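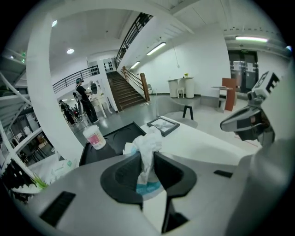
Rasa Luik, cat sitter and reluctant inspector

Home check before the cat arrives, Losora apartment

Windows: screens hold when leaned on. OK.
Balcony door: latch sticks. FIX — he's patient.
Houseplants: one lily. OUT today.

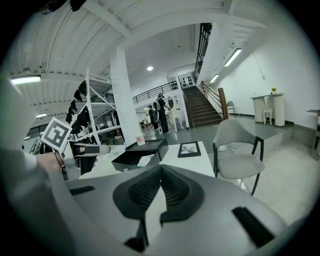 Zuleica wants the string drawer on the list too, and she's right. Child lock fitted.

Washer: lid shut. OK.

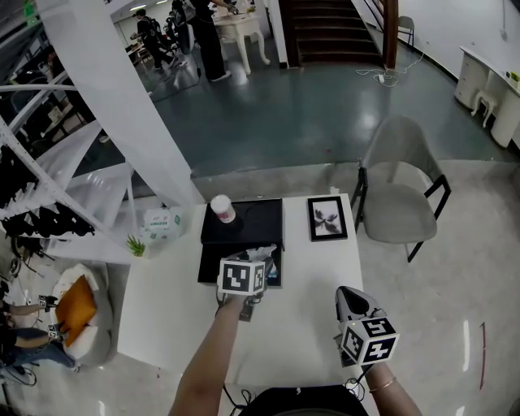

Tiago: check behind the fridge, mine lived there for six days.

Gap blocked. Recheck August 22, 2023.

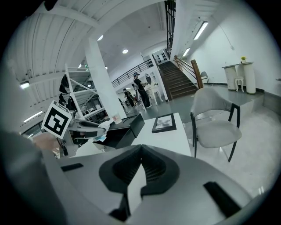 Tabletop, living room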